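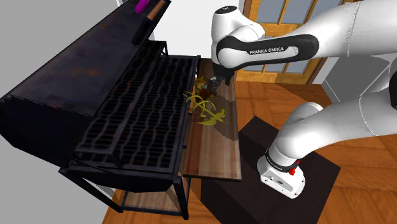
**What does Sitach grow, and where?**

We grow lettuce, basil, chard and a changing cast of small herbs in stacked indoor racks at our building on Skulemier Road. Everything is grown in water with no soil at all, under lights that run through the night when power is cheaper. We started with basil only, mostly out of stubbornness, and added the lettuces once we had learned to keep the air moving.

**Who runs the place?**

Benedetta Pellegrini is our chief executive and has been since the second year. She came to us from produce distribution, where she spent a good long while working out why salad arrived tired, and she still walks the packing room most mornings before 7 a.m. (bring coffee if you want her full attention!). Her job covers the farm, the sales side and our partnership with McKinnon, the seed people we work with on new lettuce types.

**How big is the farm?**

We have 288 racks in the main hall and another 37 in the nursery, where the seedlings spend their first couple of weeks. We'd love to add more, and there's room on the east side – but we want the current hall running the way we like it first.

**Do you spray your crops?**

No. The hall is closed, staff change shoes and coats on the way in, and we check the leaves every day. If we do find bugs, that rack comes out and gets scrubbed down before anything goes back in.

**Can I buy directly from you?**

You can! The farm counter is open every afternoon until 6 p.m., and we take orders of up to 50 heads without any notice. For anything larger, please write to the sales desk a few days ahead so we can cut to order. Restaurants usually set up a standing order, and those go out on the early van.

**What is Clurent?**

Clurent is the software we built to look after water, feed and light for each rack. It began as a spreadsheet that only two of us understood, and it has grown up a great deal. We don't sell it to other farms at the moment, though we're always glad to talk shop with other growers.

**Are you hiring?**

Most years we take on growers and packers in September. No farming background is needed, and training is paid from the first shift. Send a short note about yourself to the front office, Suite 309, and tell us which hours suit you.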